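Print this page
E-mail this page
Search minutes Go

Conanham Tool Library
Minutes of the meeting held Wednesday, July 4, 2018

Chair: Dorota Laskowska. 9 members present. Minutes of the last meeting were approved with no changes.

1. Tool boxes. Members agreed that each box should go out with a list taped inside the lid. The yellow box with the black handle is the first to be sorted. Small parts go in a tray while the box is being checked.
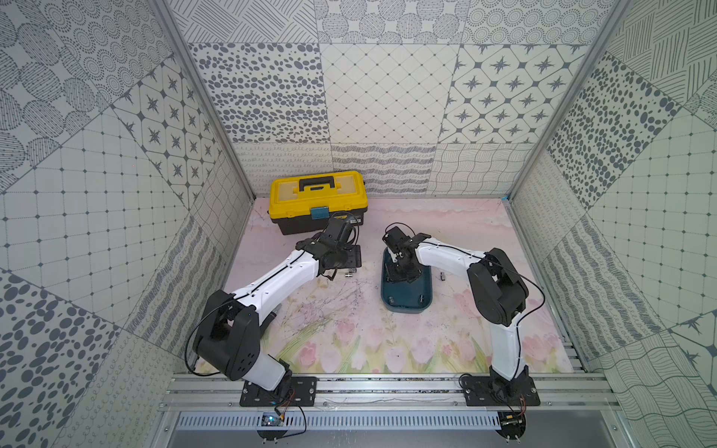
The Flatcombe branch asked whether it could use the same list. Agreed. Dorota will send it a copy.

2. Sockets. A member reported that loans often come back with sizes mixed together. It was proposed that sockets be kept by size and the odd ones put aside for the spares drawer.
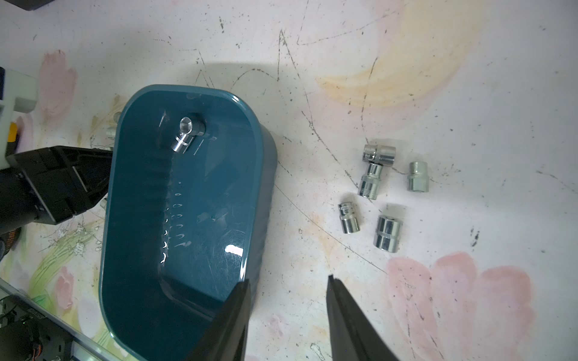
Spending was discussed next. A new set from Soylu was quoted at $77 and one from Tivico at $100. Several members thought neither was needed yet. The chrome sockets range from a small, narrow one to a wide one with a knurled ring, and the teal bin will do to hold them until a rack is found. Vote to wait: 4 for, 3 against, 2 not voting.

3. Work surface. The flowered covering is scratched and the print has flaked off in places. Replacement was put off until September. 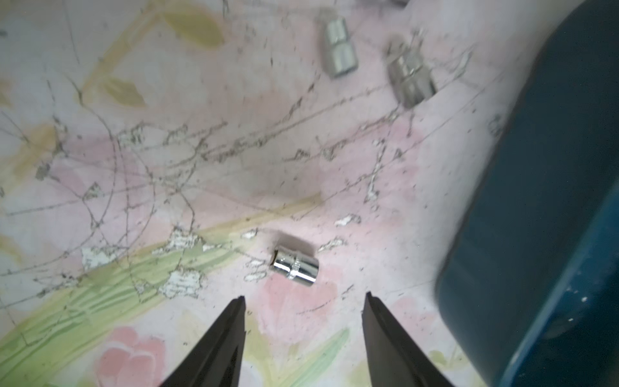 4. Late returns. The fine stays as it is. Reminder calls will be made on the second day.

Meeting closed.

Print this page
E-mail this page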